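Wivley Tuto Hand-Held Teaching Gripper

Product page and buyer's notes, reviewed by Elmarie Mtshali

The Tuto is a two-finger gripper on a pistol handle, with a wide-angle camera over the fingers. You do a job with it by hand, it records what the camera saw and how far the fingers were open, and the recording is used to train an arm carrying the same fingers. Wivley's brochure says this lets "anyone teach a robot anything." We sell the thing and we would not say that.

What it will do is save you from dragging a robot arm around a bench. If you have taught by remote control you know how slow that gets. The operator watches the arm and moves a leader handle, the arm follows a beat later, and a simple pick turns into a careful crawl. With the Tuto in your hand you work at close to your own speed. Whether the robot can then keep up is a separate matter, and the brochure is quiet on it.

What's in the box

Gripper with handle and trigger
Wide-angle camera, fitted
Spare pair of soft fingertips
USB-C cable, 2 m
Wrist strap
Printed calibration card
Hard case

What's not in the box

The robot. The mounting plate for the robot, which is sold separately and costs more than it ought to. The training computer. Patience.

Specifications

Weight with camera: 604 g
Fingers: 2, parallel, trigger operated
Recording: onboard storage, copied over by cable
Battery: built in, charges from the same cable
Session limit: 2000 clips before the storage has to be cleared
Warranty: 3 years on the body, none on the fingertips

The weight looks like nothing on paper. Refilwe Maluleke used one on our bench for most of a morning, folding cloths and putting cups on a rack, and by lunch she was switching hands. Plan on short sessions and more than one person. A mix of people is better for the training anyway, as long as they agree on how the task is done. Two operators who pick up a cup in two different ways will give you an arm that hesitates between them.

The camera

A fisheye lens sees the fingers and most of what is around them, and the software needs that. It works out where your hand went from the surroundings as they slide past. Give it a shelf, a door, a patterned mat, and it does well. Give it a bare wall or open sky and it has very little to hold on to. Wivley lists the Tuto as suitable "indoors and out." Outdoors is possible. Bright haze washes out detail, and clips with a lot of glare in them need checking before they go anywhere near a training set.
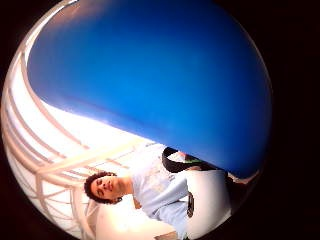 Can I teach with the Tuto if I don't own an arm yet?

You can record as much as you like without one, but hold off on recording a lot. Until the clips have been run on a real arm you won't know whether your reach, your speed or your wrist angles are ones it can copy. Make a small batch, borrow time on an arm, and look at what fails.

Hand or remote control?

We stock both and get asked every week. The Sandness remote station puts you at a pair of handles and moves the real arm, so every motion you record is one the arm has made. It's slower, it's heavy, and it stays where you bolt it. The Tuto goes wherever you can carry it, and leaves you to find out later that your elbow does things the robot's doesn't. Anathi Gumede, who handles returns for us, says most of the Tutos that come back were bought for jobs at full arm's stretch. For those, get the Sandness.

For jobs that need a feel for force — tightening a cap, seating a plug — we don't recommend either without a force sensor. The camera can't tell how hard you are squeezing. Wivley says a pressure-sensing fingertip is coming in December. It didn't say which December, and we are not taking orders for it.

Fit with other arms

The standard plate fits the Jacobs bench arm with four screws and no adapter. Other arms need one, and the camera must sit at the same height over the fingers as it does on the hand-held unit. If it doesn't, the clips won't match what the arm sees and you will be recording them again.

Before you order

Tell us the task, the arm and the reach. Lungile Makhubela answers the technical mail and will tell you if it's the wrong tool. Loan units can be booked through Yolandi Zwane, with the calibration card included. Please send the card back too.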